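Le tiroir, cet Everest

Les robots savent-ils enfin tenir une maison ? J'ai voulu en avoir le cœur net.
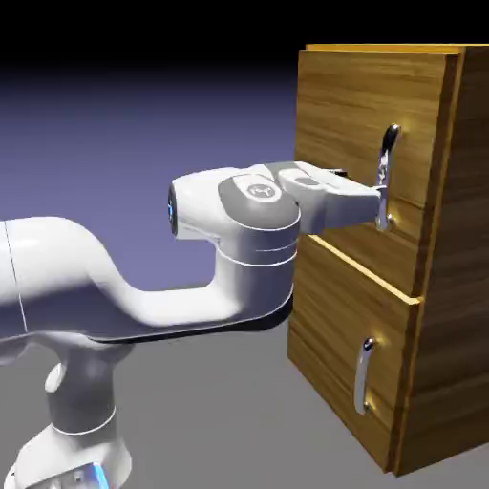 Chez moi, le tiroir du haut de la commode coince depuis qu'on a emménagé. Je tire, ça résiste, je mets un coup de hanche, ça vient. J'ai quarante-sept ans de métier dans le coup de hanche et je n'avais jamais pensé que c'était une compétence ! Jusqu'à ce que je passe deux jours chez Zolonska, une petite boîte qui apprend à des bras articulés à ouvrir des meubles, d'abord en simulation, ensuite (quand tout va bien) dans une vraie cuisine.

Alcides Dantas, qui dirige l'équipe, m'a installée devant un écran avec un café trop long. Son projet s'appelle Bremo. Au programme de la matinée : saisir une poignée, tirer, lâcher. C'est tout. J'ai demandé quand on passait à la vaisselle, il a ri assez longtemps pour que je range ma question.

« Dans le simulateur, mon meuble est parfait, m'a-t-il expliqué. Les glissières glissent, le bois ne gonfle pas, personne n'a coincé une louche derrière. » Ce jour-là, il a lancé 200 essais virtuels pendant qu'on discutait cantine, et 78 ont raté quand même. Parfois la pince se referme trop tôt, parfois elle tire de travers et tout se bloque. Il faut alors retoucher l'angle du poignet, relancer, attendre. J'avoue que j'ai fini par encourager le bras à voix haute, comme devant un match.

L'après-midi, direction l'atelier, avec de vrais meubles chinés un peu partout et un vieux buffet baptisé Sawatzky (ne me demandez pas pourquoi, j'ai oublié de noter). Là, changement d'ambiance. Le robot approche, hésite, recule, repart. Moi, j'aurais déjà sorti les petites cuillères, mis la table et bu l'apéro. Mais quand la poignée est venue, tout doucement, j'ai applaudi. Toute seule, évidemment, les autres avaient du travail.

Alors, c'est pour quand, le majordome en plastique ? Dantas refuse de donner une date. Plier un drap-housse, il n'y pense même pas, et trier les couverts lui paraît déjà ambitieux. Il croit davantage aux ateliers et aux réserves de magasin, là où les bacs sont tous pareils et où aucun enfant n'a collé de gommettes sur les façades. Un premier essai de ce genre doit démarrer en janvier.

Je suis rentrée le soir, j'ai voulu prendre un pull. Le tiroir a coincé.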